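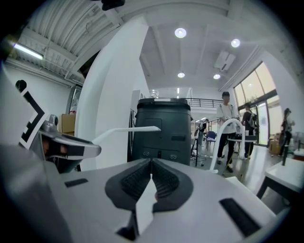
The Brito Room, September

We got the keys to the room in Susach on Sunday, September 4, 2022, and have been setting it up a little at a time. It has white walls, exposed beams and a wide white column that everything else has to fit around.

The dark gray cylinder stays in the middle of the floor. The small glass piece on top is clear, so it hardly shows from the door.

Round recessed lights in the ceiling, and a fluorescent tube off to the left. We plan to leave both as they are for now.

Behind the column -- tall dark doorway or cabinet side, with a brown cardboard box in front.

More pictures in October, once the shelves from Vestimton are up. Page kept by Hedvika Ševčík.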